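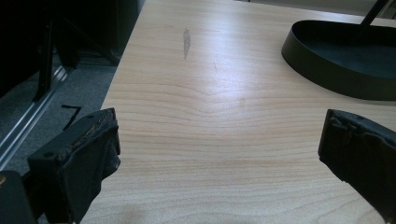

One of the women we photographed back in the spring asked whether anybody would really come to see pictures of people like her, and if they did, would they please read the words as well. I've carried that question around all through this reporting period, and a good part of what follows is my attempt to answer it.

So, where are we? When I last wrote to you we had a title, a stack of release forms and a venue that had gone very quiet. Now we have 30 finished portraits of night-shift workers, a signed agreement with the Magyar Gallery, and an opening in October (doors at 6 in the evening, so that people can stop in before a shift starts). I'm really pleased with that. The gallery had first offered us the upstairs corridor, and after two meetings and a lot of tea they moved us down to the main room, with the big window onto the street!

The photography took longer than I told you it would. I had planned to do the bakery and the bus depot in one week, and the depot changed its rota twice, so I ended up making four separate trips to Cliltano. The good side of all that back and forth is that people got used to me. The portraits from the last visit are much looser than the first ones, and I've gone back and reshot two of the early sitters, who were very patient about it.

The interviews are recorded and typed up. Each sitter got their own text to read before we edited it, and most asked for small changes, a street name taken out, a child's age corrected. One person withdrew completely in July. We took down the portrait and deleted the recording the same day, and I asked another worker at the laundry to sit for us, which she did the following week.

Printing is with Pladico. They've done three test prints for me on the matte paper and I'm happy with two of them. The third came out green in the shadows (it's the one under the depot lights, so it was always going to be a pain) and they're running it again at no charge. Frames are the one thing still open. The quote I put in the original budget was for a smaller size, and the larger ones cost more, so I'd like to move $1000 from the travel line, where we have it to spare even with those extra trips. Could you let me know if that's okay by the end of the month? The framer needs a yes before they order the wood.

The booklet is going well too. It'll carry every portrait and a page of text for each, in two languages, and Gorkon have agreed to do the layout at their community rate. I've seen the first 10 pages and asked for bigger type, as several of the sitters told me they'd want to give it to their parents.

Still to do before October: the wall captions, the last of the translation, a ramp for the side entrance (the gallery is paying for this), and the invitations. Sitters and their families get theirs first. I also want to hold a quiet viewing just for them the afternoon before we open, with food, and I've kept back part of the events line to cover it.

Visitor numbers I can't give you yet, obviously, but there has been a sign-up page since August and over 6 local groups have asked to bring people, including the adult evening class at the library. I'll send the final figures and receipts with my next report, and the booklet proofs as soon as I have them.

Contact the project office | © Night Shift Portraits | Back to top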